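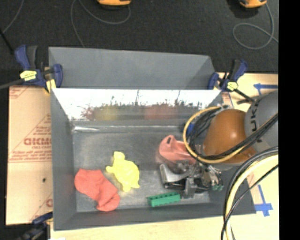 *By the Adow hardware desk | January*

Chip designer Karkaveck has added two memory controller cores to its licensing catalog, both aimed at low-cost processors for home appliances and industrial sensors.

The smaller core, Wolde 2, supports a single memory channel and is meant for chips that run on battery power. The larger one, Wolde 5, adds a second channel and error correction, and runs at clock speeds up to 400 MHz. Both connect to the rest of the chip over the company's existing Pridell bus, so current licensees can swap them in without changing their software drivers.

Karkaveck says the cores come as source code with a test suite and reference layouts for three manufacturing processes. Customers can pay a one-time fee or a royalty on each chip shipped. Prices were not released.

The older Pridell-M controller stays on sale for existing designs but will get no new features. Bug fixes will continue under current support contracts.

Wolde 2 is available to license now. Wolde 5 is in testing with early customers, and general release is planned for the spring.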